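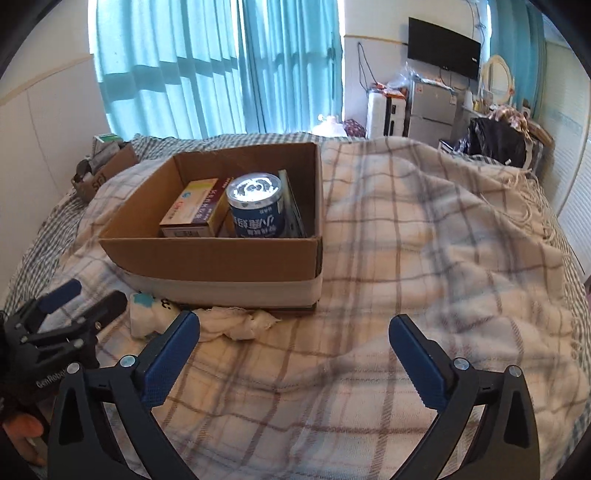

**From the Kunano tooling desk, May**

Quick one, release is going out tonight.

The segment splitter finally works on two-gripper sessions. Old version cut a clip every time *either* jaw opened, so a simple box-packing take came back as confetti. Now it looks at both jaw widths together, waits 320 ms, then decides. On the Nenenby set we went from 90 bad cuts down to 20. Most of the ones left are soft stuff. Crumpled cloth, folded packets, anything with no clear edge. Plaid bedding doesnt help either, tracker loves those lines and then slides right along them when the blanket shifts.

Other bits:

- Pose tracking no longer drops out when the second gripper sits half out of view at the side. It carries the last good pose and flags it. Check the flags please!
- Shiny can lids near a window: depth still garbage. Masked for now, real fix is with Nattawut Boonchu.
- Curtains backlit = exposure jumps = false "scene change". Threshold raised, config key is in the changelog.
- Label tool takes Chinese package text now, no more little squares in the item list. Thanks to the Lương team for the font patch.

Planner people: the Wanano export has a new field, `jaw_state`, per side. Old scripts will run but ignore it. If your replay shows both hands closed the whole time thats why, update the reader.

Still open: 52 takes waiting for a second look at the "open, empty, approaching" label. Grab a few if you have a spare half hour. Queue is sorted oldest first, initials in the last column.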